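# The Clunance rebounder: a season with a net that argues back

October 27, 2022

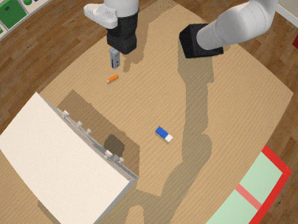

I coach the under-14 girls at Arnelthorpe, a basketball club with one hoop that is regulation height and another that is near enough. In June we bought a Clunance, a net on a frame that hangs off the backboard, catches your shot and rolls the ball back to you down a chute. It cost £822, which is more than our kit, our scoreboard and my car's last MOT put together. I had wanted one since seeing it in a catalogue. The instruction booklet wants the thing put together on a wide flat surface, and by that it means a pale wooden tabletop with a good stretch of bare grain showing and darker floorboards round it, not the boot of a hatchback, where I made my first attempt.

Assembly is meant to take two adults. Fahad Awan, who coaches the boys, was the other adult. The frame went up without much fuss, and then we reached the net, which arrives folded in a way that suggests somebody at the factory was leaving early. There are ten straps, all the same colour, in four lengths. The booklet calls them A, B, C and D. The straps don't call themselves anything. We got it on by the end of the evening, with one strap left over that I have kept in my coat ever since in case it turns out to matter.

**What it does well**

It saves an enormous amount of walking. Before we had it, a shooting drill with my lot meant one girl shooting and the rest chasing balls behind the stacked chairs, and by the time everyone had had a turn it was time to go home. With the Clunance up, a player can stand at the elbow and take shot after shot while the ball comes back to her hands, or at any rate to her shins. Noeline McPhee, my point guard's grandmother and the nearest thing we have to a statistician, reckons the girls get roughly twice as many shots in as they used to. She writes it all down in a puzzle magazine, in the margins, and I have no reason to doubt her.

The return is decent from the middle of the floor. You can swivel the chute to one of five positions and it stays where you put it. Makes and misses both come back, so long as the miss is a respectable one. An airball is still your own business, and you can go and fetch it.

It is also quieter than the Ansari, the motorised one they have over at Bornden. I have used theirs a few times. It fires the ball at you on a timer, it hums, and it has a display which tells you your percentage whether you wanted to know or not. It is plainly the better machine. It also needs a socket, a cupboard the size of a small bedroom and somebody who remembers where the remote is. If you have those, buy the Ansari and stop reading.

**What it does less well**

The corners. From either corner the chute loses interest, and the ball dribbles off the end and sets out for the fire door. Annatjie Gumede takes most of her shots from the left corner and regards the whole purchase as a personal slight. We've tried tilting the frame, which the booklet forbids, and it made a small difference for one session before the net sagged on that side. We tilted it back.

The net mouth stands a good way above the rim, as it should, to make them put some arc on the ball. My taller girls took to it. The younger ones, who shoot from the hip with a sort of heave, spent the first fortnight bouncing the ball off the outside of the mesh. Their arc has got better. Their language has not.

Then there are the wheels. The stand has four castors, two of which lock. The locking ones were fitted on the same side of ours, so with both brakes on it will still pivot gracefully if someone runs into it. I rang Clunance about this and spoke to a pleasant man who said he would send a pair. A pair of the non-locking sort arrived. I rang again. I'd rather not talk about it.

Packing it away takes me eleven minutes on a good night. The frame folds flat but the net won't, and you finish up carrying it to the store like a drunk uncle. Kylie Tomoana can do it alone in half that, and she won't show me how.

**Has it made us any better?**

We lost our first two league games. We then won one, against a side who had turned up with five players and a borrowed shirt. Free throws are up, which is the one thing I'd put down to the Clunance with any confidence, as the return from the line is dead straight and they will happily stand there until the lights go off. Vy Tạ, who last season shot free throws as though the ball had been rude to her, made four in a row against Bornden and then looked round for the ball to come back down the chute. It went to the referee.

Our passing is slightly worse. A girl who has had the ball delivered to her all evening forgets that her team-mates can do it too. I now take the net down for the last part of every session, and there is grumbling.

**Would I buy it again?**

Yes, at a lower price, and with the castors checked before the box was signed for. A bigger club with a proper store cupboard should look at the motorised ones first. For one hoop and no spare socket it does the job, and the mesh has held up to a good deal of abuse with only one small hole, low down on the left. I've mended that with the spare strap.

Four stars out of five. Three if you shoot from the corner.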